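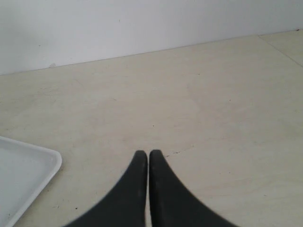 A robot's two black gripper fingers, with a white tray to the left.

How do people plan for a new robot?

If you want a new football, you find out what it costs, save up, and go to the shop. Buying a robot for a workplace takes a lot longer. A business might start planning in July and still be waiting for its robot after Christmas. Most of that time is spent on asking questions, measuring things and adding up.

We will follow a small company called Masanja. Masanja packs craft kits for schools. Each kit has beads, buttons, wooden pegs and string in it. The company wants a robot arm to move small parts from a tray into boxes.

What is the job?

The first thing to write down is the job, before anyone looks at a single robot. Masanja's list said:

Pick up one wooden peg from a tray.
Put it in a box.
Do this 400 times in a morning.
Don't drop it.

A list like this is called a specification, or spec for short. It tells the people selling robots what theirs must be able to do. A robot built for lifting car doors would be far too big for pegs, and it would cost far too much. A very small robot might not reach the boxes.

What do you get for the money?

A robot arm often comes without a hand. The hand is called a gripper, and it is chosen separately because different jobs need different ones. Some grippers use suction, a bit like sucking a piece of paper onto the end of a straw. Some are soft and bendy for picking up fruit. Others have two fingers that close together, like a finger and thumb.

The fingers in the photo at the top of this page are wide at the base and narrow at the tips. Narrow tips are handy for small things, as they can fit into small spaces. Wide, flat pads would be a better choice for a box of cereal.

Masanja had to decide on all of these:

The arm
The gripper
A camera, so that the robot can find the pegs
A computer and the software that runs on it
A table
Trays for the parts
Safety equipment
Lessons for the people who will work with it

When people talk about the price of a robot, ask which of these they mean. They may only mean the first one.

Does it have to be fancy?

Some parts of a robot's workspace can be very ordinary. The photo shows a pale tabletop, a plain white wall and a shallow tray with a rounded corner. A plain background can help a camera pick out objects. Try it yourself. Drop a dark button on a white plate and then drop it on a patterned carpet. Which is easier to find?

The table does need to be steady. When an arm moves quickly and stops, it gives the table a push. If the table wobbles, the gripper may end up in slightly the wrong place, and a small mistake matters a lot when you are picking up a peg.

Asking for quotes

A quote is a letter or email in which a seller says what they will supply and how much it will cost. It is sensible to get more than one. Masanja asked two sellers, Dremex and Zivix.

Dremex had the lower price for the arm. Its quote left out the gripper and the lessons. Zivix asked for more money and included both. To compare them fairly, Masanja had to add the missing things to the Dremex quote. After that, Zivix was the cheaper one.

You can do the same with anything you buy. A toy that needs batteries costs the price of the toy plus the price of the batteries.

Costs that come later

Some costs arrive after the robot does. These are called running costs.

Electricity is one. Repairs are another. Gripper fingers touch things all day long, so they can get scuffed and worn, and a worn finger may not hold as well. Many businesses buy a spare set at the start and keep it in a cupboard. Software may have to be paid for every year. Somebody also has to be paid to look after the machine, clean it and teach it new jobs.

Masanja put some extra money aside too, for things it had not thought of. This is called a contingency. (Say it like this: con-TIN-jen-see.)

Will it fit?

Before ordering, someone should measure the room. They need to know how far the arm can reach in every direction, where the plug sockets are, and where people walk. They should also measure the door. A table that is wider than the doorway is a problem best found early.

Masanja marked out the space with tape on the floor. People then walked past it with boxes for a morning, and the tape was moved twice.

Trying it out

Many sellers will let a customer try a robot first. Masanja went to a test room called Analton and took 32 pegs. The robot picked up 31 of them and put them in the box. One peg rolled under the edge of the tray and the robot could not get it.

Is that good enough? It depends on the job. Masanja decided that a person could pick up the odd peg that got away. If the robot had been packing medicine, the answer might have been different.

Saying no

Sometimes all this planning ends with no robot. If a job is only done once a month, or changes every day, it may be cheaper and quicker for people to do it by hand. The time spent planning is still useful, as the company has saved the money it would have spent.

Masanja said yes. It ordered one arm, and will think about a second when the first has been working for a year.

Have a go

Plan a robot for your classroom. You can work on your own or in a group of up to 8.

Choose one small job, such as putting pencils back in a pot.
Write a spec. How many pencils? How fast?
Draw the gripper you would need.
List everything you would have to buy, including the table and the spares.
Measure the place where it would go.
Decide whether you would buy it, and write a sentence to say why.

Words to know

Budget: a plan for how much money you can spend and what you will spend it on.
Contingency: money kept back for surprises.
Gripper: the part of a robot that holds things.
Quote: a seller's price, written down.
Running costs: money you have to keep spending after you have bought something.
Specification: a list of what a thing must be able to do.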